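Workshop tips: the Ernerix parts-swap cell on a used desktop tower

Ernerix sells its bench cell as a kit: arm, two-finger gripper, fixture tray and the Rulter scripting package. The notes cover processor handling in an open tower laid on its side.

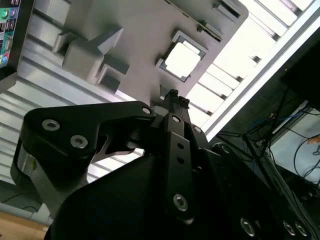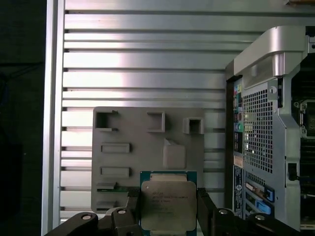
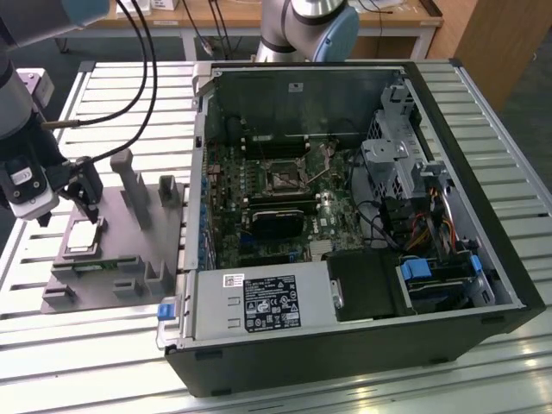
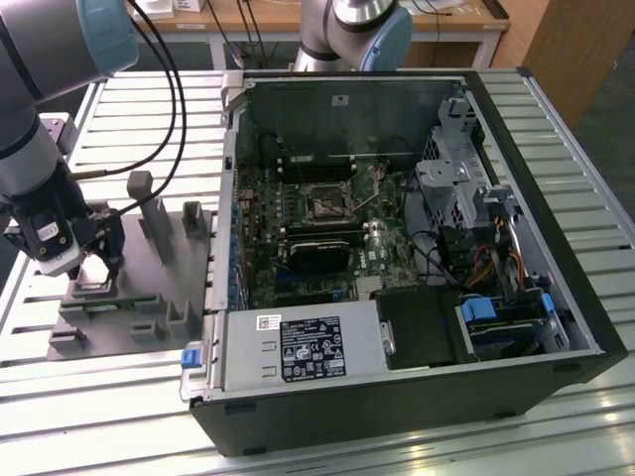
*Sombatkul, bench editor, Kistilham Workshop Pages*

**Before the first run**

- Lay the tower flat, open side up, and push it against a stop. The scripts store positions relative to the bench.
- Clear cables off the socket with a strip of tape. Do not use metal clips.
- Open the retention lever by hand. The January release of Rulter has a lever routine, but it was slow in our trials.

**Gripping the processor**

- Hold it by two opposite edges. Set grip force to 7 on the Rulter scale - the default of 10 is meant for drives.
- Wipe the finger pads every 209 cycles, the interval in the manual. We found no reason to change it.
- Park the part in its tray pocket between moves. Re-grip if it sits crooked.

**Tray care**

The gray tray scratches easily. Brush out the pockets; solvent dulls them. A replacement takes a week to arrive, so order a spare with the kit.

**Verdict**

Good repeatability after more than 3000 cycles, weak documentation. For occasional repairs, hand tools are faster. Setup takes a full morning, and the tray has to be re-taught whenever it is unbolted.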